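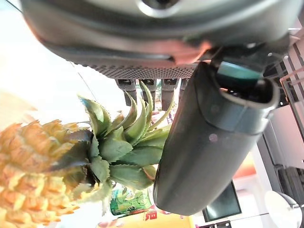
Fruit on the Counter: An Interview with Menaka Jayawardena

The catering service at Samarakoon House provides fresh fruit on every working day of the year. Menaka Jayawardena has been responsible for it for 12 years, first as an assistant in the kitchen and now as Head of Produce. She spoke to the staff bulletin on a Wednesday afternoon, once the lunch service had been cleared.

The fruit counter was introduced at the request of the residents' forum, which had asked for something other than tinned peaches. Mrs Jayawardena remembers the first order clearly. "We bought apples and bananas and put them in a bowl by the till. By the end of the week the bananas were brown and the apples had not been touched. People will not take a whole apple if they have to carry it upstairs on a tray."

Cut fruit was the answer, and pineapple soon became the most popular item on the counter. It is also the one that takes the most work. Mrs Jayawardena chooses each delivery herself and does not believe in judging by a single sign. "Colour is useful, but I have opened golden ones that tasted of very little. I smell the base. I press the side with my thumb. If the fruit feels heavy when I lift it, I am usually content."

She is doubtful about the well-known test in which a leaf is pulled from the crown. "My mother did it in the market and so did everyone else's mother. I have pulled leaves from good pineapples and bad ones, and they came out just the same."

A pineapple does not grow sweeter once it has been picked, although it will soften and change colour. For this reason the kitchen orders little and often. The present supplier, Prureo, delivers before 7 in the morning, and the fruit is stood upright on the preparation table until it is wanted.

Asked to explain her method of cutting, Mrs Jayawardena was precise. The crown and the base are removed first, so that the fruit stands level. The skin is then taken off in strips from top to bottom, following the curve. "New staff cut too deeply, because they want to remove the eyes in one go. You lose the sweetest part. Cut thinly, then look at the eyes. They run in slanting lines, and you can take out a whole line with one shallow groove."

Her colleague Tanvir Chowdhury, who joined the kitchen last September, was taught in this way. "I spoiled a good many," he said. "She made me weigh the peelings. I did not enjoy it, but my knife work improved."

The peelings are not wasted. Those from washed fruit are simmered with ginger and a little sugar to make a drink, which is strained, chilled and offered at the afternoon tea service. The cores are chopped finely for chutney. The crowns go to Sandamali Saha in the garden room, where several have been planted in pots. Mrs Saha reports that they make handsome plants — whether any will bear fruit remains to be seen.

Mrs Jayawardena hopes to add papaya to the counter next year, if a steady supply can be found. She has also asked for a second preparation table and a better set of knives. "The table has been agreed," she said. "I am still waiting to hear about the knives."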